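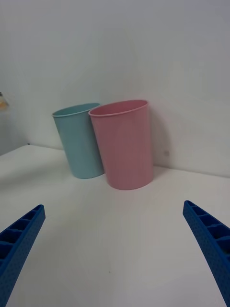 A tumbler is a drinking cup with no handle and no stem, usually taller than it is wide. The word once meant a glass with a rounded or pointed base that would not stand up by itself; the flat-bottomed kind took over the name later. Plastic tumblers are the everyday sort, found in kitchens, school lunchrooms, camp boxes and bathrooms. The typical form is a plain tapered cylinder, narrower at the base and wider at the mouth, with a thin rolled lip. The light blue and pink pair is a good case of the type: smooth matte sides, one even color each, no pattern, no logo. Sold singly or in mixed-color sets.

Name

"Tumbler" in general American use covers glass, metal and plastic. Insulated travel cups with lids are also called tumblers now, which muddies things. In this article the word means the open, single-wall plastic kind unless stated. Also called: plastic cup, beaker (British, mostly for kids' cups), bathroom cup, picnic cup. Disposable party cups are usually treated as a separate item although the shape is close.

Shape

Taper. Nearly all molded tumblers narrow toward the bottom. Two purposes. The part comes off the mold more easily, and cups fit inside one another for storage. A steep taper stacks deep and saves shelf room but is more tippy when full. A slight taper stands better, stacks higher.

Rim. The lip may be cut plain, thickened, or rolled outward. Rolled lips are kinder to the mouth and stiffen the cup, so it keeps its round shape when squeezed. A thin-walled cup without one will flex into an oval in the hand and spill.

Base. Flat or slightly raised in the center. The raised base leaves a ring of contact, which rocks less on an uneven table. Many bases carry a mold mark and a recycling number underneath. Cups with raised feet drain better upside down in a dishwasher, though they hold a small puddle in the recess anyway. Tip the rack before unloading.

Sides. Smooth, ribbed, faceted or pebbled. Ribs help grip with wet hands. Smooth sides are easier to wipe and are the ones most likely to stick together in a stack.

Materials

Polypropylene. Common for cheap colored tumblers. Slightly waxy feel, usually cloudy or opaque, light in weight, bends before it breaks. Takes hot water fairly well. Becomes brittle in hard cold.

Polystyrene. Stiff, clear, cheap. Cracks when dropped, often from the rim down. Not so common for reusable cups any more.

SAN and acrylic. Look like glass. Used poolside and in restaurants. They scratch and go hazy after many washes.

Copolyester. Clear and tough, costs more.

Melamine. Hard, heavier, a china-like sound when set down. Not for the microwave.

Material can't be told reliably by looking. Check the mark under the base, if there is one.

Making

Most reusable tumblers are injection molded. Pellets of plastic are melted, color is added, and the melt is forced into a steel mold and cooled. The entry point leaves a small nub or dimple, normally in the middle of the base. Cycle times are short. Thin disposable cups are more often thermoformed: a heated sheet is pulled down into a cavity, then trimmed and the lip rolled in a second step.

Small differences in color between batches are normal. A replacement cup bought a year later may not match teh old set exactly.

Sizes

No fixed standard for household use. Short juice tumblers, medium water tumblers and tall iced-tea tumblers are the usual three. The Plovevmont water tumbler, sold in sets of 6, holds 200 milliliters in its child size. The Heven tall model holds 624 milliliters to the brim, less in practice, as a cup filled to the brim can't be carried. Brim capacity and useful capacity are often mixed up on labels. Kitchens that portion drinks should measure with a jug, once, and note the level.

Color

Early household plastics came in deep or mottled colors. Soft pastels became a standard range in the middle of the twentieth century, and pale blue, pink, yellow and green remain the set most buyers picture. Color does a job at home. One person, one color, and the same cup lasts the day in place of a new one every time someone is thirsty. Day cares and summer camps use the same system by table or by group.

Pale colors show tea and tomato stains early. Dark colors hide stains but also hide dirt. Opaque walls mean the drink level can only be judged from above, a small nuisance when pouring for several people.

The designer Fatima Mtshali, whose Clirden line was sold from a single shop before a chain took it up, kept to unprinted cups for the whole of its run. Her catalog note of 8 February 2018 gives the reasons in one line: "Print wears off, and then you own an old cup." The line had 178 color and size combinations at its widest. Most sold poorly. Blue and pink outsold the rest and were the last two kept.

Use

Cold drinks mainly. Water, milk, juice, squash, iced tea. Hot drinks are a poor fit: single-wall plastic without a handle gets too hot to hold, and some plastics soften. Warm milk for children is fine in polypropylene if the maker says so.

Other uses around the house:

Rinsing after tooth brushing, and holding the brushes.
Bath time, for rinsing hair.
Scooping rice, flour, pet food. Keep a separate cup for it.
Pencils, paint brushes, paint water.
Starting seeds, with holes made in the base.
Stacking and pouring play for small children.

Cups used for paint or pet food should be marked on the base and not go back in the kitchen.

Washing

By hand: warm water, dish soap, soft sponge. Scouring pads scratch, and scratches hold stain and smell. Do the rim properly, inside and out. Where the lip is rolled under, run a finger or brush along the underside, as dried milk collects in the gap.

By machine: top rack unless marked otherwise. Light cups flip over in the spray and come out full of dirty water. Wedge them between heavier items or use the rack clips. Plastic holds less heat than glass or china so it dries slower. Leave the door open a while, or towel off.

Stains. Baking soda and water paste, left for an hour, rinsed. Sunlight helps with tomato. Old tea stains may not move at all.

Smell. Usually from being put away damp. Soak in water with a spoonful of white vinegar, rinse, air dry upright.

White film is mostly hard-water scale and comes off with vinegar. If it doesn't, the surface is etched and that is permenant.

Storage

Stacked or side by side. Stacking saves space but damp cups stacked together can lock tight, and the trapped water goes sour. Dry first. Do not push the stack down.

To free two stuck cups: cold water in the inner one, stand the outer in warm (not boiling) water, wait a minute, twist. A drop of dish soap at the join also works. Don't pry with a knife, it chips the lip.

On open shelves, mouth down keeps dust out, mouth up keeps air moving. Either is fine if the shelf is clean. For households with small children a low shelf or drawer is usual, plastic cups being the one kind of drinkware they can fetch for themselves.

Children

Small unlidded tumblers are used to teach drinking from an open cup. Short, narrow and light works best, filled only part way. The Bite trainer tumbler has a weighted base for this purpose; opinion is split on whether the weight helps or only makes the cup harder to tilt. Tall cups are harder, because the head has to go back further to empty them.

Wear and replacement

Signs a cup is done: cracks at the rim, a rough or chewed lip, deep scratching inside, a sticky surface that washing doesn't fix, a smell that stays. Warping at the base, usually from a dishwasher's lower rack, makes the cup rock. Some people keep warped ones for the bathroom.

A polypropylene tumbler in daily use can last many years. Clear ones tend to be thrown out sooner, for looks, while still sound.

Recycling depends on the local program. Many take polypropylene, fewer take polystyrene, hardly any take melamine. Rigid cups without a mark generally go in the trash. Sound cups can be given to thrift stores, which prefer matched sets but mostly take odd ones too.

Collecting

Older pastel sets have a modest following. Full sets with the original carrier or rack bring the most. Fading is the main fault: cups kept near a window lighten on one side only, so turn each one all the way round before buying. Prices tend to pick up in September when yard sales thin out, and drop again by spring.

See also

Beaker (drinkware)
Highball glass
Melamine dinnerware
Nesting cups
Sippy cup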